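3.2 Object sets and containers

The study looked at how small household goods are put away when the container stays the same and the goods change. We kept one kind of container throughout, a green plastic one with an open top, and set it near the back of a dark green tabletop. The object sets were drawn from the Loditz list, which groups everyday things by shape and stiffness, with extra pieces bought from Brevbridge, a school and office supplier. In all, 36 objects were used.

Pencil cases made up the largest group. They were chosen because they are long, fairly flat, and easy to stack badly. Some are opaque and some let their contents show through, and the surfaces range from glossy to frosted. A case that lies flat on the table gives very little height to hold it by, so its angle matters more than its size. Cases were therefore laid out at mixed angles — some pointing toward the container, others lying across the front of the group.

The second group was made up of gray trays. These take up the container in a different way. Laid flat, a tray covers most of the floor and leaves the rest of the space hard to use. Stood in a row, several fit side by side, and each can be lifted out without moving the others. Following the scheme in Gromus, we scored a tray as stored upright if its long edge touched the floor of the container and it did not lean on the rim.

A few single items, such as a small hammer, were left on the table outside the container in some layouts. They had no place in the target arrangement and were not scored. Nikolaidis calls these items bystanders, and we keep the term.

3.3 Layouts

Each layout was written down as a start state and a target state. The start state gave the position of the container and the approximate angle of every object. The target state gave only what should be in the container and which way up. We prepared 89 layouts and dropped two in which the written target could be read in more than one way. Most were set up in the morning, before the light from the side windows changed. Figure 2 gives a view from each of the two main groups. 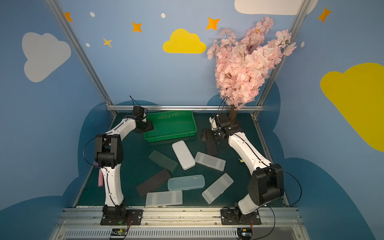
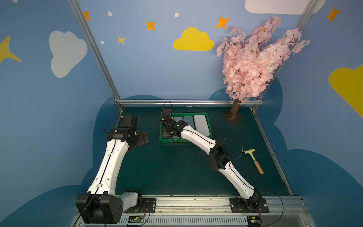 Figure 2. Pencil cases spread at different angles in front of the green container (first view), and gray trays standing in a row inside it, with a small hammer on the table (second view).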